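Wullville Amateur Golf Forum > Competitions > Handicaps and scoring

Thread: Countback at the June medal

pai_putter
Two of us finished the medal on net 107 for the 27 holes. The sheet gave it to the other player on the last nine. I thought countback used the last 18 first, then nine, six, three and one. Which is it?

Tudent
Last nine first. The conditions of competition are pinned up by the scoring hut. For 27 holes the club compares the final nine, then the last six, then the last three, then the 18th.

pai_putter
Then what handicap allowance comes off the last nine? I play off 16. They took off eight, but over 27 holes a third of the total allowance is not the same thing.

Tineke Prins
It works out the same for you. Your allowance over three nines is 24, and a third of that is eight. It only differs for odd handicaps, where the club keeps the half stroke.

rough_left
I don't agree that the half stroke should be kept. If you count strokes by stroke index, as they fall on the card, there are no halves. We did it that way at my last club and had fewer arguments.

Tineke Prins
You can do it that way, but then the result depends on which nine is played last. With the nines rotated, one player gets five strokes and another gets four off the same handicap. Fractions are fairer in a stroke play event.

rough_left
Fairer on paper. Most people can't check it from the card.
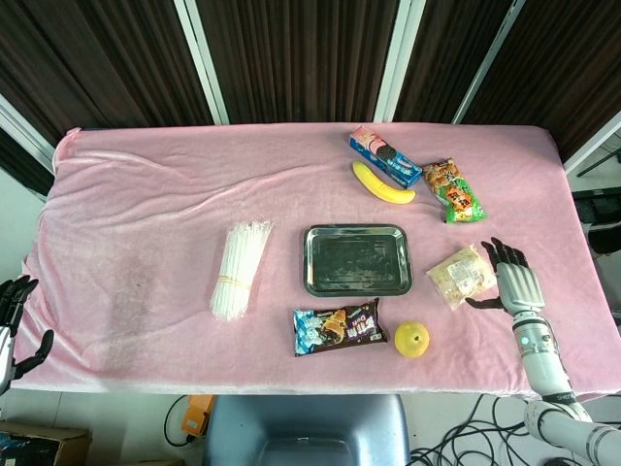

Re: Countback at the June medal (page 2)

Vullix
The software does fractions by default. There is a setting under Ties, but it has to be changed before the first card goes in. After that it is locked.

pai_putter
Thanks. I went through both cards again. My last nine was 38 gross, so 30 net. His was 29.5. So the result stands either way – by index he would have had 29 or 30, depending on the nine.

rough_left
If it was 30 by index, you would have gone to the last six. That is my point.

Tudent
Conditions say fractions. Raise it before next season's are printed.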